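Progress report: two-arm cell, setup and upkeep
Project: Jirkell
Prepared for the Sfakianakis Fund by the Gritau workshop
March 16, 2021

Status

The cell is running and has been since the second week of the reporting period. Of the work items listed in the grant schedule, the mechanical rebuild, the rewiring and the calibration procedure are finished. The spare parts store is partly finished. The written maintenance manual is in draft and will go out with the next report.

We logged 324 hours of arm operation in the period. The target was 200. The extra hours came from leaving the cell set up between sessions, where last year it was taken down and put back each time. We expect to keep working this way, and the maintenance intervals in this report assume it.

Mechanical work

Both arms now share one mounting plate, which sits on the aluminum rail along the front of the enclosure. In the earlier layout each arm had its own plate, and the distance between the two bases shifted a little every time one of them was loosened. With a single plate the distance is fixed. Both bases can be taken off and put back without measuring again, although we still run the short position check afterward.

The plate is the original stock piece, recut. It has picked up scratches from tools and from base changes. These are cosmetic and we do not plan to refinish it.

The round openings below the bases were enlarged during the recut so that connectors pass through without being taken apart. Before this, changing a base meant removing the connector shells and crimping new ones. A base change took most of a morning. It now takes under an hour, including the position check.

The wall and floor panels were replaced at the same time. The old floor panel had lifted at one corner and the grippers were catching on it at low heights. The new panel lies flat and is held down at the front. It wipes clean with a damp cloth. Solvent should not be used on it, and a note saying so has been put in the draft manual.

Wiring

All of the motor cables on both arms were replaced with the purple type we specified in the application. The old cables had stiffened and two had broken inside the insulation near the wrist, which gave faults that came and went and were slow to trace. The new cable is more flexible and has held up without a fault so far.

Cable routing took longer than planned. Our first attempt held the cable close to the links with ties along the whole length. This looked tidy, but the cable pulled tight when the wrist was turned all the way over, and one connector worked loose. We then left a loop of slack above each wrist and removed the ties closest to the joints. The arms have run this way for the rest of the period. 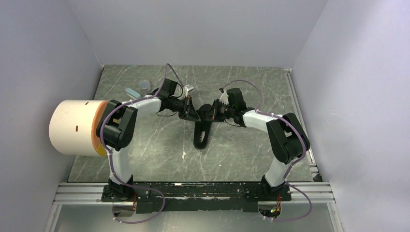 The two arms in the enclosure, grippers at the center above the floor panel. Motor cables are looped above the wrists.

Slack at the base end is still more than we would like. Cable that hangs past the mounting plate can be snagged by a sleeve or a tool when someone is working at the front. We plan to fit a cable guide at each end of the rail. The guides have been drawn and the material is in stock.

Signal wiring at the bases was left as it was, apart from new labels at the board end. Anyone working on it should switch off at the supply first and wait for the green board LED to go out.

Grippers

The grippers are the part of the cell that needs the most attention. The screws that hold the jaw assemblies back out with use. In the first month we found loose screws on both arms at nearly every check. We now apply a medium-strength thread locker at each rebuild and check the screws by hand at the start of every session. Since the change we have found one loose screw, on the left arm.

Jaw alignment is checked weekly. The procedure is as follows:

Move both arms to the rest position and switch off motor power.
Close the jaws by hand and look for a gap at the tips.
Check for side play at the jaw base. If there is any, tighten and repeat.
Switch on, open and close the jaws ten times, and look again.
Write the result in the log, including when nothing was found.

The last line was added after we found a stretch of several weeks with no entries and could not tell whether the checks had been done.

One wrist motor was replaced, on the right arm. It had been running hot and losing position after long sessions. The replacement came from our own spares. The old motor was opened and the gear set was found to be worn on one side. We are keeping it for parts.

Calibration

Calibration is now run with the Zokico script that we wrote under the previous grant, updated for the shared plate. The operator moves each arm through a set of fixed positions and the script compares the joint readings with the stored values. A full run takes 25 minutes for both arms. The short position check uses a smaller set and takes 3 minutes.

A full run is needed after any motor change and after any work on the plate. The short check is enough after a base is removed and refitted, or after the cell has stood unused for a week or more.

The script still stops with an unclear message if one arm is not powered. This is a known fault and is low on the list.

Housekeeping

Objects used in the sessions are handled in the cell one set at a time, and the floor is cleared before calibration. Small debris on the floor panel is the most common reason for a failed check, usually because a gripper touches it at the lowest position. A wipe-down before each session has been added to the start-up sheet.

Spending

Parts spending in the period was $779. This covers the cable, the connectors, the panels, thread locker and fasteners. The recut of the plate was done in house and is charged as labor. No single purchase needed approval under the grant terms.

We have not yet bought the second set of spare wrist motors. The supplier changed the mounting pattern and we are waiting for a sample to see whether it fits our brackets. If it does not, we will ask to move part of the parts budget to having new brackets made.

Open items

Cable guides at both ends of the rail. To be fitted in the next period.
Spare wrist motors. Waiting for the sample.
Maintenance manual. The draft covers daily and weekly checks. The sections on motor replacement and full calibration are still to be written.
Script message when an arm is unpowered. No date set.
Storage for session objects. At present they share a shelf with the tools, and a separate bin rack is to be put up next to the enclosure.

The next report will include the full maintenance log as an attachment, with the gripper checks listed separately for each arm.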